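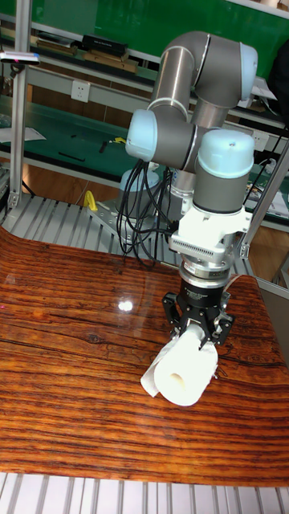
Jairo Alvarado wrote:
Sorry, but I don't agree that the loose end must always go over the front. In my house it hangs behind, next to the wall, for 17 years already, and we have less paper on the floor than my sister has.

Home Forum Rules Members Log in
Search this forum Enter keywords Go
Bathroom and Laundry > Paper holders and spare rolls
Print this thread E-mail this thread

tablemat_dora wrote:
It depends if you have a cat. With a cat, behind is the only way. If it hangs in front she pulls once and then she has the whole roll in the hallway.

My real question from the first post was about the holder, please don't forget it. I have the Fulirell one with the spring bar and the paper doesn't run well. It turns a little, stops, and then the sheet tears in the wrong place. Is it the holder or the paper?

Pieter_K wrote:
I think it is the paper. The very thick rolls touch the wall when they are new. After you use the first part they turn fine. Try to press a new roll with your hands a little before you put it in, but not so much that the core becomes flat. A flat core never turns well, you hear it knocking every time.

Dayana Echeverri wrote:
I must disagree with Pieter. I had the same Fulirell holder and the spring was too strong for the cardboard, it pushed the ends of the core inside. I changed it for a Trokunum with an open arm, where you only slide the roll on from the side. Since January I have no problem with it, and it is the same paper as before.

The only bad thing is that the roll can slide off if you pull to the side. My younger son does this very often.

tablemat_dora wrote:
Dayana, how far from the wall is the Trokunum arm? My wall has a tile border that comes out, and I am afraid that a big roll will rub on it.

Dayana Echeverri wrote:
I measured now. There are 8 centimeters from the wall to the middle of the arm. For a normal roll it is enough. For the very big ones I would not be sure, you should measure your roll first.

old_hinge wrote:
All this money for holders. We keep the roll standing on the window sill and it works. When it falls, you pick it up.

Jairo Alvarado wrote:
On the window sill it gets damp from the shower. I tried it in my first apartment and the outside sheets became stiff and not nice to use. If you don't have a shower in that room, then okay, it is your choice.

Pieter_K wrote:
Dayana, it is possible that you are right about the spring. I looked at mine and the core has a mark on both ends. But it still turns. Maybe they changed the spring in the newer model, mine was bought in another country.

Has anybody here tried to cut the spring shorter? I would take off two rings, not more.

Dayana Echeverri wrote:
Please don't cut it before you try the other thing: take the bar apart and put a drop of dish soap on the inside part, then wipe it. It made mine softer for a few weeks. After that it was hard again and I lost my patience.

tablemat_dora wrote:
I did the soap this morning. It is better, but the new roll still stops. The half-used one from upstairs turns very well on the same bar, so I think both of you are a little right. I will order the open arm and keep the spring one for upstairs, where the cat doesn't go.

old_hinge wrote:
And the end goes over the front. I wanted to say this also.

Jairo Alvarado wrote:
No.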